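Cleaning bot stalls at the sink in sim, then reports success

tbaloyi_
Posted 9:40 pm

Running the Virnska nav stack on a simulated bathroom before it goes near a real one. Task: drive to the pedestal sink, stop, wipe the base. In 102 of 200 runs it parks well short, waves its arm at nothing and logs DONE. Very confident machine.

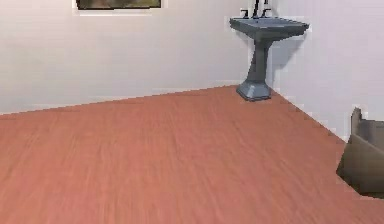

The collision settings are stock. I widened the stopping margin in January after it rammed the pedestal, and I have not touched it since – so naturally I suspect it.

Magagula
Margin. Set it back to 13 and stop torturing yourself.

gladys_r
Disagree. A fat margin explains the parking. It doesn't explain DONE. Your success check only asks whether the wipe motion finished, and it did finish, in midair. On a real unit I'd call that a safety bug.

Magagula
It's a wipe, Gladys. Who gets hurt?

gladys_r
Whoever trusts the log. Same check runs the "arm stowed" flag on our Prullden units.

tbaloyi_
Margin back to 13. It now reaches the sink and hits it. Still DONE.

gladys_r
Add a contact check.

Magagula
Well, it did make contact.

tbaloyi_
Contact check going in tonight. Seed 654 if anyone wants to watch it fail at home.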